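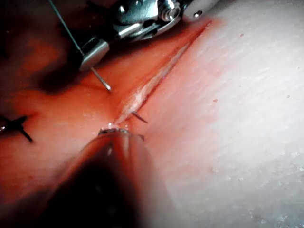
Jikileo: a word list for discharge leaflets about stitches and wound care

Version 2

Jikileo is a set of 2000 sentences taken from patient leaflets on stitches, clips, skin glue and dressings. Each sentence is paired with a rewrite in simpler English. A separate word list gives everyday wording for the medical terms that come up in the leaflets. The set was made for people who write or edit health leaflets and for people testing tools that simplify text.

It contains no patient records. All of the source leaflets were general handouts, the kind given to everyone who has had the same procedure.

Files

sentences.tsv
One row per sentence. Tab separated, UTF-8, header in the first row.

terms.tsv
The word list. One row per term.

leaflets.tsv
One row per source leaflet, with the leaflet ID, topic, reading audience (adult, parent, caregiver) and original page size. We kept the page size after finding that folded leaflets have much shorter sentences than full sheets.

CHANGES.txt
What changed between versions.

Columns in sentences.tsv

id: stable between versions. IDs of removed rows are not used again.
leaflet: matches the ID in leaflets.tsv.
position: place of the sentence in the leaflet, starting at 1. Headings are numbered as sentences.
source: the sentence as printed, with line breaks removed.
plain: the rewrite.
kind: instruction, warning, explanation, contact or other.
split: "yes" if the rewrite is more than one sentence.
note: free text from the editor. Often blank.

Columns in terms.tsv

term: lower case, singular unless the term is only used in the plural.
plain: suggested wording.
keep: "yes" if the medical term should stay in the text with an explanation next to it.
comment: free text.

Sample rows from sentences.tsv (some columns left out)

source: Non-absorbable sutures will require removal by your practice nurse.
plain: Your stitches need to be taken out. The nurse at your doctor's office can do this.
kind: instruction

source: Mild erythema at the wound margin is to be expected.
plain: The skin at the edge of the wound may look a little red or darker than usual. This is normal.
kind: explanation

source: Do not immerse the area until advised.
plain: Do not put the wound under water until we tell you it is okay. This includes baths and swimming.
kind: instruction

The last example adds a sentence that is not in the source. Editors were allowed to do this when other parts of the same leaflet supported the addition. They were not allowed to add medical advice of their own.

Where the leaflets came from

The leaflets were collected by the patient information office at Bammont, a group of clinics that was replacing its old handouts and agreed to let us use the retired ones. There are 40 leaflets in this version. Logos, phone numbers and staff names were taken out before the text was split into sentences. Phone numbers were replaced with the word PHONE in capitals.

The paper copies were scanned and the text was corrected by hand. Two leaflets on dental stitches were photocopies of photocopies, and a few words in them could not be read. Those sentences were dropped, which leaves gaps in the position column.

How the rewrites were made

The rewriting was done in Jerura, using a form with the source sentence on the left and the full leaflet on the right. One editor wrote the rewrite and a second read it against the source. If they disagreed, the sentence went to Emanuel Chiriac, who made the final call and usually left a line in the note column.
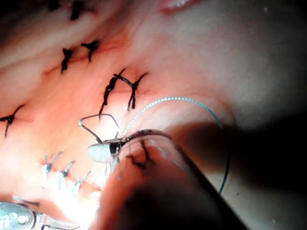

Editors worked from a short style guide. The main points were:

Use "stitches" for sutures, closures and sutured wounds, unless the leaflet is comparing types.
Talk to the reader as "you." Use "your child" in leaflets for parents.
Put the action first and the reason after it.
Keep numbers exactly as they appear. Do not change "5 to 7 days" to "about a week."
Do not soften a warning. If the source says to go to the emergency room, the rewrite says so too.
Write "dissolve" for absorb, including in compound terms.

The guide was changed once, in February, when we stopped replacing "infection" with "germs in the wound." The readers we asked already knew the word infection, and several found the longer phrase confusing. Older rows were updated to match.

Checks

Coman, a small script we use for table files, was run before release. It looks for missing IDs, stray tabs, numbers that appear in the source but not in the rewrite, and terms marked "keep" that went missing. The number check flagged almost 100 rows. Most were harmless, such as "2" rewritten as "two," and these were changed back to digits. The remaining rows were real mistakes and were fixed.

No reading-level score is included. We tried two formulas and they gave poor results on short instructions.

Known problems

The leaflets are all from one group of clinics, so some local habits show up, such as "dressing clinic" for a walk-in nurse visit.

Skin clips are thinly covered compared with stitches.

The "explanation" and "other" labels overlap. Treat the difference between them as weak.

Advice on showering varies between leaflets. We did not try to make it agree, and rewrites follow their own source even when the leaflet next to it says something else.

Redness is mentioned often in the sources with no reference to how it looks on darker skin. Some rewrites add this and some do not. We plan to go through them for the next version.

Use

The set can be used for research, teaching and editing work. Do not hand the rewritten sentences to patients as medical advice. They were checked for meaning against leaflets that have since been retired, and some of the care instructions may be out of date.

Please name the version when reporting results. Scores on version 1 cannot be compared with this one, as the instruction rows were relabeled.

Corrections

Send corrections to Emanuel Chiriac with the row ID and the suggested text. For terms.tsv, include a sentence showing the term in use.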